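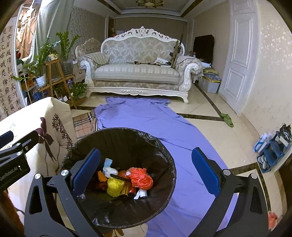 The living room bin with its black bag, and the small things which collect at the bottom of it.

One table, one bin, one evening

In the last newsletter I promised to write something about small things. Big things are easy to write about. When a chair is broken, everybody in the house knows it, and sooner or later somebody carries it down. A small thing can lie on a table for one year and we put our tea next to it every day.

I have now cleared my living room table in the way I described to some of you at the shop, and I want to put it down properly, with the mistakes also.

First, bring the bin to the table. For a long time I did the opposite. I picked up a scrap, walked to the kitchen, came back, picked up another scrap. After 10 such walks I was tired and I had a cleaner kitchen path but the same table. Now I take the round bin, put a bag in it, fold the edge of the bag well over the rim, and stand it on the floor beside the sofa. If you have tiles like many of us in the Flamau houses, it slides easily with the foot and you can move it when you move to the other side of the table.

Leave the bag open wide. It sounds like a very small advice, but a bag which falls closed will make you angry after a few minutes.

Then take one thing at a time. I used to push everything together into one heap and sort the heap. The result was that I found three things I liked, began to look at them, and the rest of the heap stayed until August. With one thing in the hand there is only one question to answer. Does it have a place? If it has, it goes to the side of the table where the "going back" things are. If it has no place and I can't say what I would do with it, it goes in the bin.

Wrappers and folded bits of paper need no thinking. The stringy things are more difficult for me, I mean yarn, net, ribbon, the end of some string. My mother kept all of these and I was brought up to keep them too. My rule is now one small box, and when the box is full, a new piece can enter only if an old piece leaves. Some readers told me this is too strict. One reader told me she has the same box since she got married and it is still half empty, so perhaps it depends on the person.

Please look into the bin before you tie the bag. This is the part I ask you to read even if you skip the others. When we clear fast, batteries go in with the paper. They are small, they roll, and they are often the same bright colors as sweets or thread. If you see anything at the bottom which looks like a battery, take it out and put it in a jar with a lid. A dead battery should not go in the ordinary bag, and it is better to put a piece of tape over the ends if it will wait for a long time in the jar. The Văn grocery on the corner of Skerkari has a collecting box behind the door on the left. You don't have to buy anything.

We emptied that box together with the shop in spring and there were 314 batteries in it. I was surprised. Before that I thought only our family had this problem.

Now about the foam net. I receive more letters about foam net than about any other thing (the soft sleeve which comes around pears, mangoes, bottles and glasses). Most people write that it is too nice to throw away, and then they write that they have never used it. I was the same.
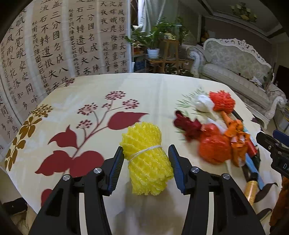
What helped me was to fold the net at once, on the day it comes in the house. Loose, it takes the space of the fruit which was inside it. Folded flat and then rolled, it becomes as small as a bread roll. Put an elastic band around the middle of the roll, a thin one is enough, and don't pull it tight, or the foam gets a waist and stays like this. I keep four rolls and no more. They are good for these uses:

Between plates which go in the cupboard and are taken out only for guests.
Around a glass when you send a parcel.
Under the feet of a small flower pot, to protect the cloth.

I have tried it also for washing dishes, as two of you recommended. It worked for one evening and then I found small yellow pieces in the sink, so I can't recommend it.

If you already have enough rolls, bring the net to Sunonell and put it in the basket near the counter. It should be clean and without stickers. We pack cups with it, and last year more than 168 parcels went out without one sheet of new wrapping. When the basket is full we will write it on the door, and in this case please take your net home again.

One word about the tablecloth. I was always clearing the table and then shaking the cloth from the window, and I lost in this way one earring and I don't know how many buttons. A cloth with a printed pattern is beautiful but it hides things very well, the dark ones especially. A button on a printed leaf is a leaf. So now I pass the flat hand slowly over the whole cloth, from the far side to me, and only after it I fold the corners to the middle and carry it away. The hand finds what the eye doesn't.

The same is true for any cloth or cover which has slipped to the floor near the sofa. Lift it and look under it before you sweep, and shake it over the bin.

When the table is clear, return the "going back" things on the same evening. I failed in this point the first time. I was satisfied with the half of the table which was clean, I drank my tea there, and in the morning the clean half had a newspaper, two pens and a charger on it.

For the next newsletter I would like to write about the drawer under the telephone, if you still have such a drawer. Send me what you found in yours, by letter or on a paper left at the Sunonell counter. The battery jar can be left there too, and we will carry it to Văn with ours.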